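3.2 Reflections as a choice of subject

Members of the Oosthuizen club submitted 246 prints over 11 seasons. Maluleke and Chauke sorted them by subject and by light source. Reflections in metal were entered more often by newer members, and judges tended to score them above street views taken at the same event.
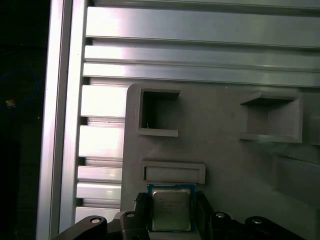
Figure 2. Highlights on brushed aluminum bars.

3.3 Judging conditions

Prints were shown under the same lamps at Jomcombe and at Distorham. Each judge had 10 minutes per set — a limit kept from earlier seasons — and gave marks without seeing the photographer's name. Dark prints suffered most under this rule.

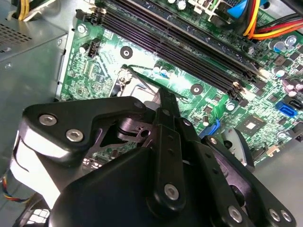 Marks from the July round were left out, as two judges had already seen the entries. The remaining scores were checked by Dervishi against the paper sheets.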